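Course Notes, Unit 6: Good Practice in Tabletop Manipulation Trials
Jeltis Robotics Laboratory, Drendstead campus

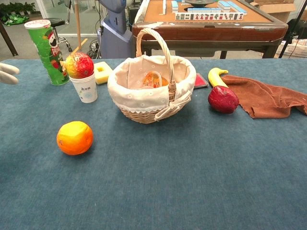 Figure 6.1. Tabletop with toy fruit, a lined basket, a paper cup and other items on felt. Gripper fingers at left.

6.1 Scope

These notes cover the preparation, execution and recording of pick-and-place trials on a fixed table. They apply to supervised work with a single robot and light objects. Mobile base motion and work with two robots in a shared space are covered in Unit 8. Machine safety as such was covered in Unit 2, and the site rules given there take priority over anything below.

The words "must" and "should" are used as in the lab manual. A trial that breaks a "must" is void. A trial that departs from a "should" may be kept if the departure is written in the log.

6.2 The work surface

The surface must be level and must not shift when pushed by hand. A cloth cover should be plain and matte, and it must be fastened or heavy enough that a dragged object does not pull it along. Felt is acceptable. It cuts down glare and keeps round objects from rolling far, but it raises sliding friction, so results on felt must not be pooled with results on bare board. Record the cover material in the log header.

Fuzzy cloth sheds. Check the finger pads for fibers at the start of each block and wipe them with a dry cloth. Replace the cover when the nap is worn flat in the main work area.

Leave open surface on the side from which the gripper approaches. In Figure 6.1 there is a large clear area of felt in the foreground, with a toy orange on its left half. A layout in which objects fill the surface to its edges is allowed only for clutter trials, which have their own code on the sheet.

6.3 Object sets

Each set must have a written inventory giving name, mass, largest dimension and condition. Names must be unique within the set. "Fruit, red" is not adequate when the set also has an apple with red on it. Use the names on the inventory in all instructions and logs, including informal ones.

The Histencombe set is the teaching set for this unit. No object in it has a mass over 1,000 g. It mixes rigid, soft and hollow items on purpose, and students should expect grip settings that suit one item to fail on another. Points to note by class:

Round toy fruit. Close on the widest section. Irregular shapes may turn in the grip during lift; a small turn is not a fault if the object is held through to release.

Paper cups. Side grip only, at the lowest force setting. Discard any cup with a crease. A crushed cup ends the trial.

Sponge blocks. Jaw opening alone is a poor sign of a good grip, as the material compresses. Confirm by lift. For a block with a center hole, as in the yellow one in Figure 6.1, state in advance whether a grip through the hole counts.

Cloth items. Record the starting state as flat, folded or crumpled. If a towel extends past the table edge, note which edge.

Baskets with a fabric liner. Ties and trim can catch on a finger. Fasten the liner before the block begins and keep the handle orientation fixed across the block.

6.4 Stacked and hidden objects

A stacked object is one whose weight is carried by another object in the set. The toy apple on the paper cup in Figure 6.1 is a typical case. The instruction must say whether the lower object may move. If it says nothing, the lower object must remain standing for a pass.

A hidden object is one that the operator judges to be more than half covered from the robot's viewpoint. The judgment is made before the trial starts and is not revised afterward. The contents of a container should be entered as a separate line, even when they are not the target.

6.5 Background

Background is part of the test condition. Other furniture, cables, plants and game tables may remain in view provided they stay put for the block. Items with strong color or repeated pattern within view, such as rows of game tiles, should be noted in the log header. Cables must be kept out of the robot's path and out of the walkway. Nobody may pass behind the table during a trial.

6.6 Running a block

A block is a series of trials with one layout family and one operator.

1. Check the stop button. Enter the result.
2. Place objects according to the layout card.
3. Read the instruction aloud and start the timer.
4. Do not touch any object until the trial is closed.
5. Score as pass, partial or fail before resetting.
6. Reset from the card, never from memory.

The time limit is 83 seconds per trial. A trial that reaches the limit is a fail regardless of what the gripper is holding. If an object leaves the table, stop, close the trial, and inspect the object before it is used again.

6.7 Records

One row per trial, no blank cells. Void trials stay in the file with a reason code. They are left out of the success rate but reported next to it.

The Colombo practice file on the course server holds 2,541 rows, of which 141 are marked void. Work out the void rate by reason code and compare it with your own block. A block with no void trials at all should be checked against the video before it is accepted.

6.8 Common faults in student work

Changing grip force within a block without a new header.
Scoring from video when the rule calls for scoring at the table.
Using a worn or dented object after the inventory was signed.
Writing "same as before" in the layout field.

6.9 To hand in

One completed block with header, layout cards and inventory. One page on any departures from the "should" items in 6.2 through 6.5. Due at the first lab session in October. Read Unit 7, sections 7.1 to 7.3, before that session.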